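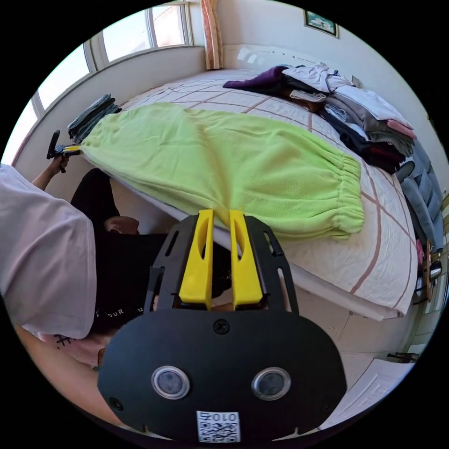
Unit 11: Sizing and Placing Unit Heaters

Reading before class: Dalgleish handout on heat loss, sections 2 and 3. Bring a calculator.

Last time we worked out the heat loss of a building through its walls, roof and doors. In this unit we use that number to pick a heater and decide where to hang it.

1. Start with the design load

The design load is the heat the building loses per hour on a cold day, not the coldest day on record. Add the transmission loss and the air change loss. Do not add a safety factor to each one separately. Students who do this end up with a heater far too large, and it cycles on and off all winter.

2. Input and output

The rating plate on a gas unit heater gives input. Output is input times thermal efficiency. Match output to the load. If the plate says 100,000 Btu/h and the efficiency is 80 percent, you have 80,000 Btu/h to work with.

3. Throw and mounting height

Warm air rises, so a heater hung too high will heat the roof. Check the maker's table for the greatest mounting height at the outlet speed you plan to use. Louvers pointed down shorten the throw and bring heat to the floor. Aim the air along the outside walls, with each heater blowing toward the tail of the next one.

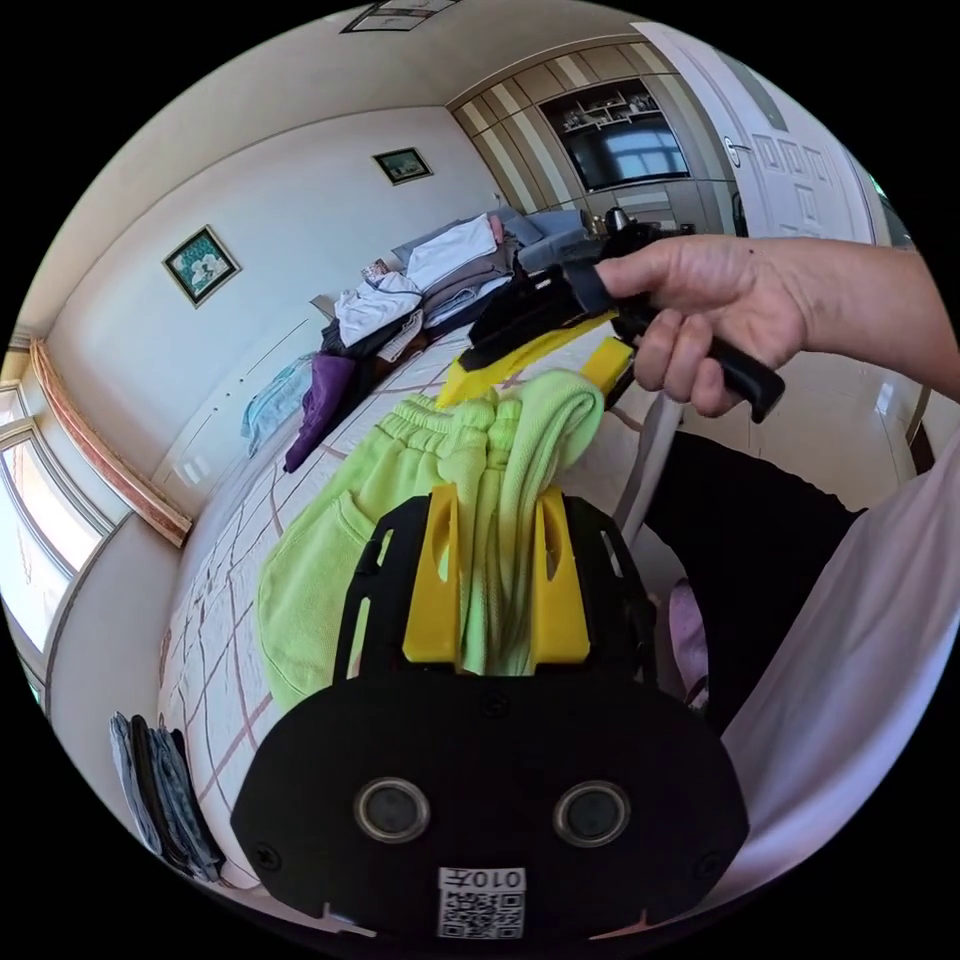
Lime green garment on a bed, held by a gripper with yellow fingers.

4. Thermostats

Mount at about chest height on an inside wall or column. Keep it out of the air stream and away from doors. One thermostat per heater is the usual choice in a large open space.

5. Worked problem: the Adholm shop

The shop has a floor area of 1,310 square feet and one overhead door. Assume a load of roughly 40 Btu/h per square foot.

Load = 1,310 x 40 = 52,400 Btu/h
Input at 80 percent efficiency = 52,400 / 0.80 = 65,500 Btu/h

The next size up in our class table is 75,000 Btu/h input, which gives 60,000 Btu/h output. Use one heater in the corner farthest from the door, aimed along the outside wall.

Homework

Repeat the problem for the Pollock storage bay (300 square feet, same load per square foot). Show input and output. Hand in to Lensa Abera by 18 November 2020.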